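Throw-ins and Who Keeps the Ball: My Season Project

Okay, so my topic was throw-ins. I know, everybody else in the class picked penalties or goalkeepers, but I play right back and I take a lot of throws, and I wanted to find out how often we lose the ball straight away. My guess going in was that long throws down the line are mostly a waste.

I used matches from our local amateur league, where I could get full video from the clubs. I watched 20 games and logged 243 throw-ins in a spreadsheet. For each one I wrote down which third of the field it was in, whether it went forward, sideways or back, and whether the throwing team still had the ball 6 seconds later. That last number was kind of arbitrary – I tried a longer one first, but by then the play had usually turned into something else.

I started in October with two clubs, Rostik and Famen, and added Chuensuk once I had the logging down. Chuensuk throw almost everything short and backward, even when they're losing, and it drove me a little crazy to watch. They also kept the ball more than the other two! Rostik go long down the line nearly every time, and they were the worst of the three in every third of the field.

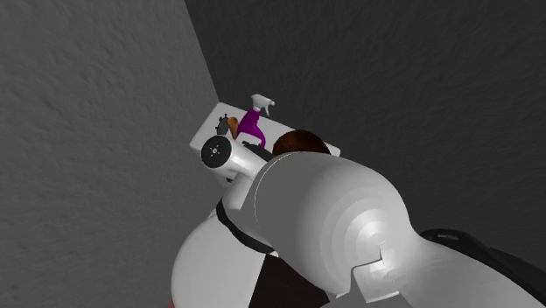
The Rostik coach didn't really buy it when I sent over the first draft, and wrote back that keeping the ball isn't the point of a long throw, since a throw that ends up out of play near the other team's corner flag still moves everybody 20 yards up the field. Fair enough. I hadn't logged where the ball ended up, only who had it, so I couldn't answer that with my data.

I went back and added a column for it in the last few games, but that's too few throws to say much. I also should have noted how fast each throw was taken. Quick ones seemed safer to me, but that's just a feeling from watching.

The Fistora spreadsheet template from class worked fine for the logging, except the drop-down for the thirds kept resetting and I had to redo one whole match – Famen away, in the rain, with the camera fogging up.

If I did this again I'd pick fewer games and log more about each throw. I'm also throwing it back to my center half a lot more now.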